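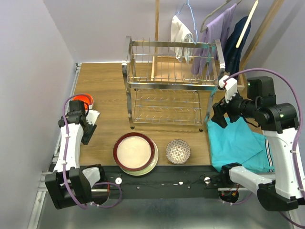 Plates, a metal dish rack and laundry. Cleaning up is one of the jobs done between guests.

How a Vacation Rental Works

A vacation rental is a house, apartment or cabin that people pay to stay in for a short time. A hotel has many rooms and a front desk. A vacation rental is usually one whole home, with a kitchen, beds and a place to sit.

Who owns it?

The owner is the person or company the home belongs to. Some owners live in the home for part of the year and rent it out when they are away. Other owners never stay there at all. The people who pay to stay are called guests.

What is a booking?

A booking is a promise between the owner and the guests. It says which nights the guests will stay, how many people are coming and how much they will pay. The booking goes on a calendar so that two families cannot have the same home on the same night. When that does happen, it is called a double booking, and one family has to be moved.

How is the price worked out?

Most homes have a nightly rate. This is the price for one night. There is often a cleaning fee too, paid once for the whole stay.

Suppose a cabin costs 69 dollars a night and the cleaning fee is 24 dollars. A stay of two nights costs 69 + 69 + 24 = 162 dollars. Tax may be added on top.

The nightly rate can change. A cabin near a ski hill may cost more in February, when many people want to ski, and less when the snow is gone. Days when many people travel are called high season. Quiet times are called low season.

What happens between guests?

The time between one group leaving and the next arriving is called the turnover. Check-out is the time guests must leave, often in the morning. Check-in is the time new guests may enter, often in the afternoon. In those hours the sheets and towels are changed, the dishes are washed and put away, the floors are cleaned and the trash goes out. Someone also looks for broken things – a lamp that will not turn on, a tap that drips.

What is a deposit?

A deposit is money the guests pay before the stay. If nothing is damaged, they get it back. If a window is broken, the owner may keep part of it to pay for new glass. Not every home asks for one.

Words to know

Nightly rate – the price of one night
Turnover – the work done between two stays
Occupancy – how many nights a home is in use
House rules – what guests may and may not do

Written by Keith Tapley
Last updated 2018-03-28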